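Skorniso Soup Maker: six weeks in

I put off buying a soup maker for years. I had a saucepan, I had a stick blender, and I had a cupboard that already wouldn't shut. Then my sister-in-law Leena Lindqvist served us a leek and potato one evening that she swore had taken her four minutes of effort, and I went home and ordered the same machine before I'd taken my coat off.

So, the Skorniso. It's a tall jug with the heating plate in the bottom and the blades hanging from the lid, and it has settings for smooth, chunky, a milk one I haven't touched, and a plain blend with no heat. Smooth takes 24 minutes from cold. You chop your veg, pour in stock up to the line, put the lid on and go and do something else. (I mostly go and sit down.)

The soup itself is lovely! Carrot and coriander came out like something from a carton, in a good way, and tomato was even better once I'd learnt to add the sugar at the end. Red lentil is the one to be careful with. Fill it past the middle line and the lentils settle on the plate and catch, and then you're scrubbing. I now put them in last, on top of everything else, and I haven't had a burnt one since.

Chunky is less of a success. It gives the contents a good stir now and then and leaves the pieces whole, fine, but whatever size you cut your potatoes is the size you get on your spoon, and my knife work is not up to much. Kwan-ho Chou cuts everything into tiny neat cubes and says his minestrone is the best thing he makes. Mine looked like a rockery.

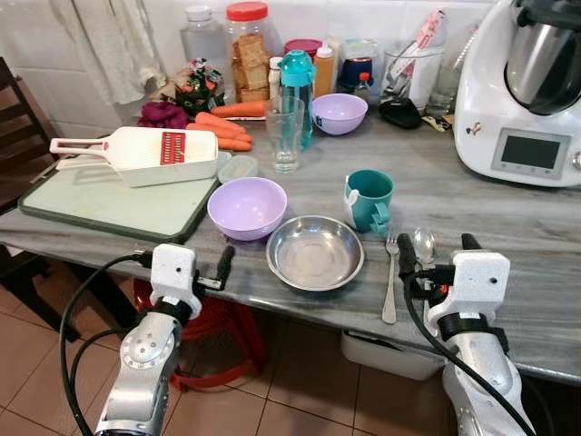
Plavstead Home Cooks – Kitchen Kit Reviews

Counter space is the next thing people ask me. It has a smaller footprint than my kettle and toaster put together, but it's tall, and if your wall cupboards are low you'll have to pull it forward to get the lid off. The flex is short too. Mine only reaches if it lives at the left-hand end by the bread bin, and I'd have liked another foot of cable.

Cleaning. Oh dear. The jug can't go in the dishwasher or be dunked in the sink, as the electrics are all in the base. What works for me is hot water and a drop of washing-up liquid straight after pouring, lid on, thirty seconds of blend, rinse. Leave it until after you've eaten and you'll be picking at dried leek with a bottle brush. There's a little rim under the blades that holds on to coriander like grim death.

It's noisy when it blends, though only in short bursts. The beep at the end is far worse, and you can't turn it off. Our dog leaves the room.

I did borrow a Huttunen from Hertta Hyvönen for a weekend to compare. It's quieter, and it keeps soup warm for longer, but it holds up to 200 ml less and the lid is a real wrestle with damp hands. If there were just two of you I'd say look at that one. For four of us with bread, the Skorniso fills every bowl and leaves a mugful for somebody's lunch.

Would I buy it again? Yes, for the smooth setting alone. If you like your soup with bits in, stick with your saucepan. Hertta is bringing the Huttunen to our September meet-up, so come and have a go with both, and bring a mug.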